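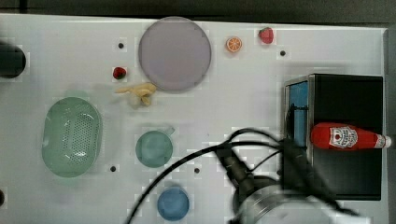

June update, house and family stuff, for Mom and Dad

Dad, you said you wanted a proper report before sending the second half of the loan, so here goes. Typing this at 6 am before the kids wake up, sorry for the mess.

Where we are
Spare room: done. Plaster dried, two coats on, skirting back. Went with the pale green after all. Door still sticks at the bottom. Will plane it when I get the plane back from Dennis Nuttall (he's had it since the bathroom).

Upstairs hall: half done. Old paper off, seven bags of it. Underneath was more paper, then another one with ships on it. Kept a piece for Mom.

Stairs: not started. Carpet people at Blackburn came to measure, said two weeks, that was three weeks ago. Called twice. Will call again at lunch.

Kitchen: this is the slow one. Sink is in, water's on, no leaks since the first night. Worktop came from Hakton the wrong length and had to go back. New one promised by the end of the month. Eating in the front room off the camping table until then, kids think it's great, we don't.

Yard: cut the grass. That's it.

Money
You sent the first half in spring. Most of it went on the plasterer and the kitchen. The thing I didn't plan for was the electrics. Zimdale sent a guy to look at the one dead socket and he found the whole back run needed redoing. $829, paid, receipt's in the blue folder with the rest. I know I said no surprises. It needed doing and I wasn't going to have the kids sleeping over that.

To save some back I'm doing all the painting myself and we dropped the new light fittings. Old ones cleaned up fine. Also sold the big wardrobe, which paid for the paint and one take-out.

What went wrong
Worktop, see above.
Electrics, see above.
I painted the window shut. Fixed it with a kitchen knife, knife is now no good.
Lost most of a weekend to everybody having the stomach bug. Me last and worst.
Booked the skip for the wrong week so we had it sitting there with nothing to put in it, and the neighbors filled it for us.

What's next
Kitchen worktop in, then tiles. Tiles are already here, 23 boxes under the stairs, so nobody can get at the vacuum.
Finish stripping the hall, fill, sand, paint.
Stairs whenever Blackburn turns up.
Try to get the Cikness people back about the boiler service, they do it cheaper before fall.

Would like to have the kitchen finished before you come. Not promising the stairs. You'll have the spare room either way, bed's made up and theres a lamp on Mom's side.

What I need from you
Second half by the end of the month if you can, the tiler wants paying on the day. If not, tell me soon and I'll push him back. Also can you bring the long ladder? And Dad, please don't start on the yard when you get here. Sit down for one day at leat.

Kids are up. Will send the receipts tonight.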